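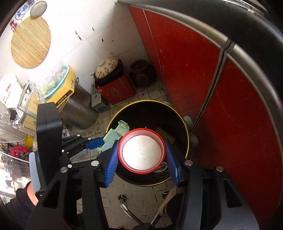

Equipment Review: Hand-Held Gripper for Kitchen Data Work

Home Reviews Purchasing Guidance Contact

Reading time: 2 minutes

Onbridge assessed the hand-held gripper supplied by Warholm as part of its equipment plan for the coming year. The trial covered household tidying, including the handling of round lids over a bin, in kitchens where floor space is limited.

Grip. The two ribbed fingers close on either side of a rimmed lid and suit broad, light items well. Thin cutlery proved harder to pick up, and buyers with much of that work should request a demonstration first.

Handling. Operators wore gloves throughout. The linkages are open, with exposed screw heads, so cleaning after use in a dirty kitchen takes time and should be entered in the budget as labour.

Cost. The unit price was £900, with a spare set of fingers at £42. Three units, with spares and training, came within our ceiling of £3000. Delivery took 30 days — longer than the supplier's first estimate — and orders for use in April should be placed early in the year.

Support. Warholm answered queries promptly. The printed manual is brief and says little on replacing worn fingers.

Recommendation. Suitable for purchase in small numbers. Departments requiring more than three units should seek a second quotation before committing funds.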